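Korden Rover Base, Kit Version 2

Home-built floor robot base for tinkerers. Ships as parts. You do the soldering.

Price: $109 for the mechanical kit, electronics sold separately (see the bottom of the page)
Status: in stock, small batch
Last updated: Tuesday, December 27, 2022

Hi! I'm Joaquín Herrera, and I make the Korden in a shared workshop called Stendosberg, where I rent a bench and a half (the half is mostly under somebody's bike frame). The Korden is a round, low, two-wheel robot base that drives around your house and carries whatever you bolt on top of it. I started it because I wanted a little cart that could bring a tape measure from one end of my place to the other, and then I got carried away with the driving part and never built the tape measure holder. If anybody builds one, please send me pictures!

What you get in the box

Two laser-cut plywood decks, already sanded on the top side
Two gearmotors with encoders
Two rubber-tired wheels and a ball caster
Printed bumper ring in three pieces, with the springs
Battery tray and strap (no battery)
Sensor mast, short
Bag of M3 screws, nuts and standoffs
Wire, heat shrink, and one spare motor connector, which is the part I always melt

You'll need your own screwdriver, a hex key set, a soldering iron, and a small board computer to run the thing. I use whatever is in my drawer. The top deck has slots for the usual hole patterns and there's a blank area in the back you can drill yourself.

What changed from the first version

If you bought one of the early kits in August, thank you, and I'm sorry about the caster. The old one picked up hair like crazy and squeaked. The new one sits in a printed cup with a gap around it, so you can pull it out with your thumb and clean it. The cup fits the old deck too. Write to me and I'll mail you one.

The bumper is the other big change. Version 1 had a single hoop that flexed in the middle, so a head-on bump worked great and a glancing bump did nothing at all. My table legs can confirm this. Now it's three sections with a switch behind each, and the code can tell left from right from center.

I also moved the battery tray forward by 30 mm. The old one popped a wheelie if you asked for full speed from a stop. Kind of fun, but it threw the odometry way off.

The sensor mast

The mast puts your camera or range sensor up off the deck so it sees over the bumper. It's a square tube with a slotted head, and the head tilts. I keep mine pointed a hair below level. Tighten the side screw well, because a mast that droops slowly while you're driving will make you think your software is haunted. (I lost a whole weekend to that one.)

If you want the tall mast, it's an add-on. It's nice for looking at tabletops, but it does wobble on tile grout. I'd start with the short one.

The software part

The kit comes with a download link for my driving code, which is called Prosach. It reads the encoders, watches the bumper, takes a goal and tries to get there without hitting your furniture. It's plain Python with comments that are mostly complaints. Yamuna Acharya, who has the bench across from me, rewrote the whole wheel speed loop after watching my robot wag its tail down the hallway, and it is so much better now. Her version is the default. Mine is still in there under "old" if you feel like a wobbly ride.

Prosach also runs against a simulator, so you can try out your settings before you've even put the wheels on. I really recommend this! Put the virtual Korden in a virtual room, give it somewhere to go, and see what it does. You can break things all evening and never patch a wall. I ran 2,000 simulated drives with the new settings before I shipped this batch, and most of the bugs I fixed this fall came out of those.
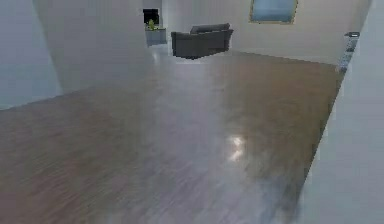

Floor settings are the part of Prosach I'd ask you to spend the most time on, and the simulator is a good place to start. The file is called floor.txt and it has a shine value, a grip value and a low cutoff for the range sensor. Shiny floors are hard on any camera that looks slightly down, and I like to practice in a room like this one, where the wood planks have a pale streak of glare running from the sofa toward you and a bright little patch near the bottom. With the shine value at zero, the obstacle finder can take a patch like that for a thing sitting on the floor and plan a big silly curve around it. Turn it up a step at a time until the planned path goes straight across the open floor, then stop there. Too high and it starts ignoring real stuff that happens to be light colored, like a sock.

The grip value is simpler. Carpet wants a low number, bare wood wants a high one. If your robot turns past where it should, come down a bit. Simulated grip is kinder than the real thing, so plan to redo this one at home with the actual wheels on the actual floor.

One more tip while I'm at it: use a dark sofa or a table as your first goal, something big and easy to tell from the wall. Save the trip through a doorway for later.

Assembly time

Give it an evening for the mechanical side and a second one for wiring. The guide is a PDF with drawings. Step 9 has you put the left motor in with the cable facing back. Please do look twice at that, since the deck looks the same both ways until it doesn't.

Add-ons

Tall mast with brace
Spare bumper springs
Soft tires for hardwood
Electronics bundle (motor driver, switch board, battery plug), made with parts from Kanagaratnam, the little supply shop down the road from us

Shipping and returns

I pack orders on the weekend and drop them off at the start of the week. If a part is broken or missing, email me and I'll send another one, no need to mail anything back. If you've built it and hate it, I'll take it back as long as the decks haven't been painted. Pickup at the Stendosberg front desk is free, just put "pickup" in the order notes and wait for my email before you come by.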